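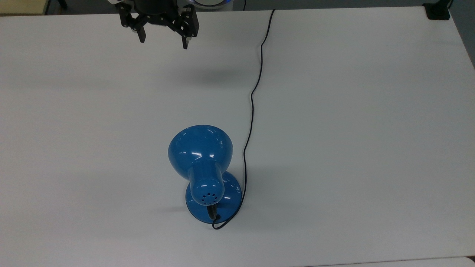
Telma Tapia
Research Lead, Staria

About us

Staria is a small robotics lab. We work on one question: how a robot arm can learn to handle things that have a cord attached. Lamps, chargers, kettles and fans are common in homes and offices, and most grasping methods treat them as solid objects with nothing trailing behind.

Our method is called Halley. It looks at the object and the cord separately, then plans one motion for both. With the blue desk lamp, for instance, the two-finger gripper has to choose between the shade, the short neck and the base, and the cable crossing the table limits where the arm can go afterward. Halley scores each possible grip by how far the cord would have to move. Low scores are tried first.

We trained it on 3000 recorded grasps and tested it on 1414 new ones. In 389 of the tests the first grip was rejected before the fingers closed, and the planner picked another. We count those separately in our results. Glossy surfaces are still a weak point – highlights on shiny plastic throw off the depth estimate, and black cable is easier to find on a white table than on a patterned one. We are working on both.

Who we are

Maximiliano Espinoza built the planner and keeps the code in order. Catalina Pereyra runs the experiments and wrote the labeling guide. Cristóbal Toledo handles arm control and calibration. Vittoria Bassi joined in April from Karkico and works on cord tracking.

Working with us

We take on student projects when there is bench time. A set of 200 labeled grasps is available to other labs on request, along with the guide. Please say which arm and gripper you use – the file format differs between them.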